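Vacancies and calls
2 September 2020
By Guadalupe Cervantes
Reading time: 5 minutes

Wanted: an equipment planner for our bin-picking cells (and a handful of small workshops to plan alongside)

Cekum is looking for someone who gets a real kick out of working out what to buy, when to buy it and what it will cost to keep running. We have a small robotics workshop in Midham, a growing pile of requests from people who want a picking cell of their own, and a spreadsheet that has been edited by too many hands. We would love you to take it over, pull it apart and build something better.

The post is part-time to begin with, 13 hours a week, and we hope to extend it next May when the second round of funding is settled. You can do a good share of it from home. The rest needs you in the workshop, standing next to the cells with a notebook, because most of what matters in a budget like ours is found there – the clamp we keep borrowing from the next bench, the cable that has been replaced twice, the bin that has seen better days.

What the job is about

We run picking cells: an arm, a gripper, a bin, and whatever everyday objects we can lay our hands on. The arms take up most of the conversation when people come to us for advice, and we understand why. They are the exciting bit! But the arm is one line in the plan, and the lines underneath it are where projects come unstuck. Fingers wear. Bins scuff. Somebody has to buy the cups, blocks and rolls of tape that the gripper practises on, and somebody has to buy them again when they crack or go missing. Spare cables, fixings, a decent bench, a place to keep the controls within reach, time for the person who sets it all up in the morning – it adds up, and we have never had one person whose job it was to do the adding.

So you would be writing equipment plans, for us first and then for the workshops that join the programme (more on them further down). A good plan from us fits on a few pages. It says what to buy now, what to leave until later, what can be borrowed or second-hand, and what the running costs look like after the first year, when the novelty has gone and the parts drawer is half empty.

In your first few months you would:

- go through our stock of grippers, clamps, cables and bins and write down what we really have
- put together a replacement schedule for anything that wears out
- get quotes, compare them properly, and be brave enough to tell us when the cheap one is fine
- draft a starter kit list that a workshop with no robotics background could follow
- look after Rendasier, our shared planning sheet, which currently runs to 654 rows and could stand to lose a fair few of them
- sit in on set-up days and note where the time goes

Who we would like to hear from

You don't need to be an engineer. We would be just as pleased to hear from a school technician, a stage manager, someone who has run the stores in a garage or kept a lab going on very little money. What we need is a person who likes objects and likes numbers and doesn't mind asking the same supplier the same question until they get an answer. If you have bought machinery before, great, tell us what went wrong with it. If you can explain a lease to somebody who has never signed one, even better.

You should be comfortable with spreadsheets and happy writing plain English. Some lifting is involved, nothing dramatic, and we will find a way round it for anyone who can't.

Pay is on our band 5, pro rata, with the usual leave. Travel between sites is paid.

Call for workshops

Alongside the post we are opening 35 places for small workshops, makerspaces and teaching rooms that are thinking of buying their first picking cell and haven't signed anything yet. That last part matters. If the arm is already on order we can still have a chat, but this round is for people at the blank page stage.

Taking part means two calls with the planner, one visit to Midham if you can manage it, and a short return at the end telling us what you bought and what you wish you hadn't. In exchange you get a full equipment plan made for your own room and your own budget, yours to keep, and you are under no obligation to buy a thing. Tesfamariam, our partner on the training side, will run an open bench session for everyone who joins, with time to try the gripper yourself and ask about the dull but useful stuff like power, floor space and insurance.

How to apply

For the post, send a CV and one page on a purchase you planned well or badly. For the workshop places, send a paragraph about your room, what you would like a robot to pick up, and the most you could spend. Rough figures are fine. Mark either one for my attention at the Cekum office in Midham, and do ring first if you would like to look round – we enjoy showing people the cells.

Tags: Jobs, Robotics, Equipment and budgets

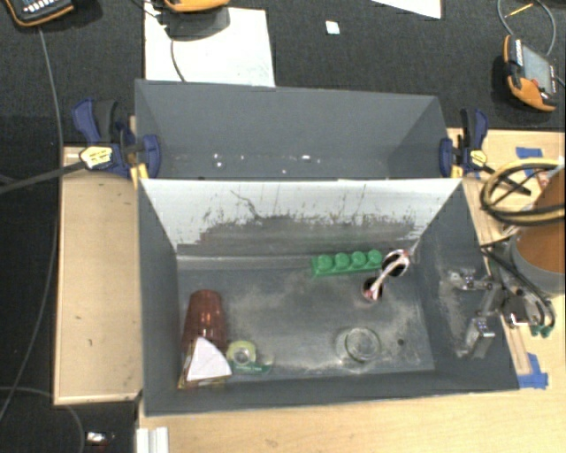
Tesfamariam asked whether the workshop plans would put aside money for spares in the first year or leave that to the second, and said that the first would be far better, even if it meant settling for a smaller arm.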